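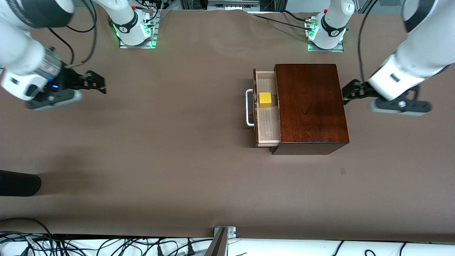 A small wooden chest with the drawer half open, and a yellow cube inside.

Home | About | Notes | Letters | Contact

The drawer of small things
By Ysaline Ferrand, May

My grandmother kept one drawer in her kitchen which had no purpose. Keys, string, candles for birthdays, a button from a coat she gave away before I was born. As a child I was allowed to open it when it rained, and I could spend 45 minutes there without speaking.

When I moved to my apartment in Fudside, I decided I would be an orderly person. I bought boxes and wrote labels on them. After 3 months I had a box with the label "Other", and it was the only box I opened every day.

My friend Odette says that a home needs one place where things can wait. She has two such drawers, and her husband Régis is not permitted to clean them. Last winter he looked for a battery and found a letter from his own mother, nine years old, still closed. They read it together at the table, and it was mostly about tomatoes.

So I have given up the label. The box is now empty and the things live in the top drawer of my desk, all mixed. Yesterday evening I found in it the spare key of my bicycle, which I had replaced in March for too much money.

Recent posts
Learning to cook for one person
Why I still write postcards
A slow train to Cleltamow
Inès and the borrowed umbrella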